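Marnance Will Now Pay for Plays Under 20 Seconds, Sort Of

Marnance, the streaming service best known for playlists meant to be slept through, has changed the way it pays musicians for songs that listeners abandon early. Under the old rules, a track that was skipped in its first 20 seconds earned its owner nothing. Under the new ones, it earns a quarter of a play. Four people have to get bored with your song before it counts as one person liking it.
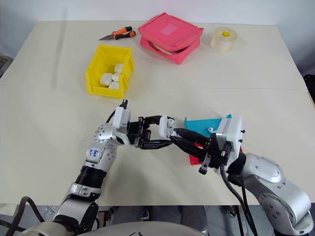 Page last updated: Tue 5 August

The change covers recordings and the songs underneath them, which are separate rights with separate owners and, as a rule, separate lawyers. Marnance says both sides will be paid from the same pool as before. The pool has not grown. If you make long, slow pieces that people play all the way through, the quarter plays now going to everyone else are coming partly out of your check.

Justden, a small label that puts out ambient records, did that math quickly. In a notice to its artists, it said 721 of its tracks would earn less under the new formula, and it asked them to please stop writing in to suggest that the label cut each one into shorter tracks. It had already thought of that. Marnance had too, and the new terms include a paragraph on "artificial segmentation" that runs longer than the section on how anyone gets paid.

Gruber, which collects publishing money for songwriters, likes the change and has said so in a statement of two sentences. The second sentence asks when the back payments will arrive. Marnance has been holding songwriter money from January while it sorts out who owns what, and it describes the sorting as well advanced. It used the same phrase in its previous update.

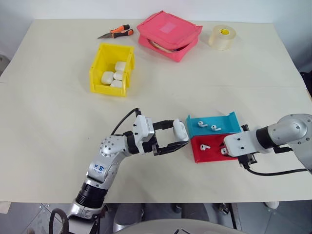
There is also the matter of who does the counting. Marnance has handed that job to Akach, a royalty data company whose reports are known in the business for their thoroughness and for arriving as a single spreadsheet with no column headings. Akach says headings are on the way. Until then, rights owners can match the columns against a guide, available on request to anyone who already has an account number, found in the spreadsheet.

Owners who think a count is wrong will have four weeks to object after each statement comes out. The form wants the title, the recording code, the period in question and the number of partial plays the owner believes took place. How an owner would come to know that last figure is left open. Marnance says blank entries will be treated as zero.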